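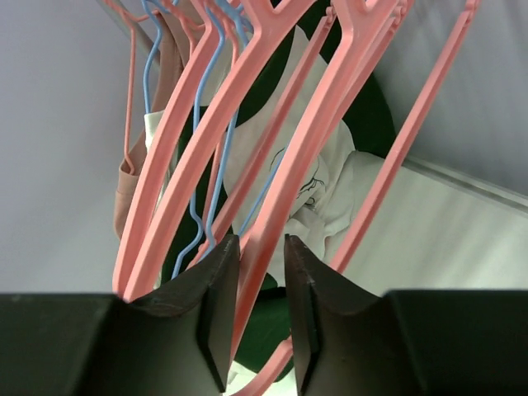
Clothes hangers, closely grouped.

Zakeck Exhibit Training Bench for Police Academies
Updated 19/05/2024
Reading time: three minutes

The Zakeck Exhibit Training Bench is supplied by Trolau to police academies, cadet schools and in-service training centers. It is intended for supervised practice in receiving, examining, packing and recording items of evidence, with an emphasis on clothing and other textiles. The bench is a teaching product and is not certified for use with live casework.

The standard set consists of the bench, a lockable drawer unit, an instructor's guide and a consumables box. The box holds 1,728 practice labels, numbered in sequence, so that a full intake can complete the course without repeating a number. Paper bags, tape and gloves are ordered separately. Academies that already hold these in stock may use their own, provided that the bags fit the drawer dividers.

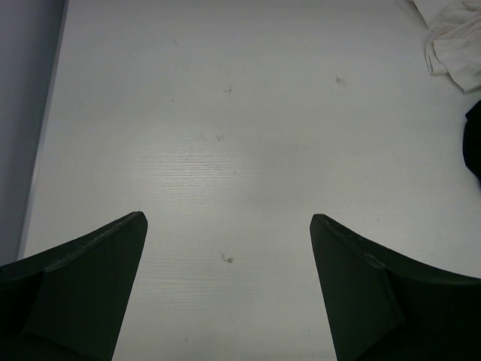

The work surface may be wiped down with common cleaning agents and should be covered with fresh paper before each exercise. Abrasive pads are not to be used. A surface that has become scratched should be replaced before the next intake; replacement tops are delivered without fittings, and the original fittings are to be kept for this purpose.

The instructor's guide sets out 11 exercises. The first group deals with the transfer record and the correct order of signatures. The later exercises require two cadets to work together, one handling the item and the other keeping the written log. Assessment sheets are included in the guide and may be copied within the purchasing institution.
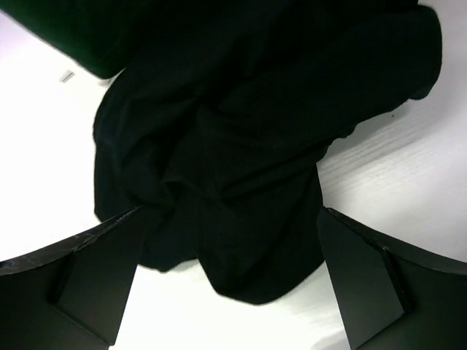
Babar Sial writes that the log sheets in the April printing leave too little room for the description of folded garments, and that his instructors now attach a second sheet. He asks whether the wider form could be made standard. Trolau has accepted the proposal. The wider form is included with all current orders, and earlier customers may request it at no charge. 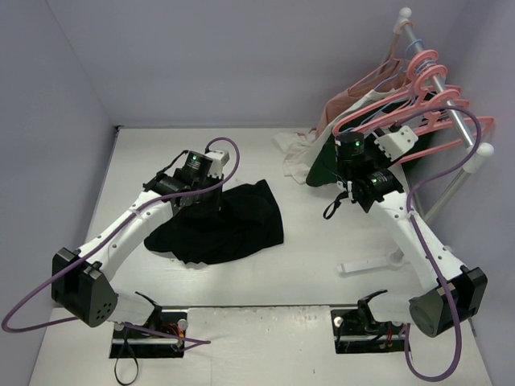 Room planning should be completed before an order is placed. The bench requires a level floor and clear access from the front, and the drawer unit must be able to open fully. Institutions may also wish to enclose the work area. A white tabletop with pale walls at the left, the back and the right, as in the picture, is a suitable model for rooms where several classes are taught side by side. Wall panels are not part of the standard set.

Specifications
Bench weight, without drawer unit: 53 kg
Drawer unit: lockable, two keys supplied
Delivery: 60 days from confirmed order
Assembly: by the customer, or by Gusamard on request

Orders are accepted from public training institutions only and must carry the signature of the head of the institution or an authorized deputy. Quotations are issued in writing. Damage in transit must be reported before the bench is assembled.

Related items
Chang Drawer Dividers, Wide
Zakeck Replacement Top
Practice Labels, Refill Box
Instructor's Guide, Additional Copy
Gusamard Assembly Service: Terms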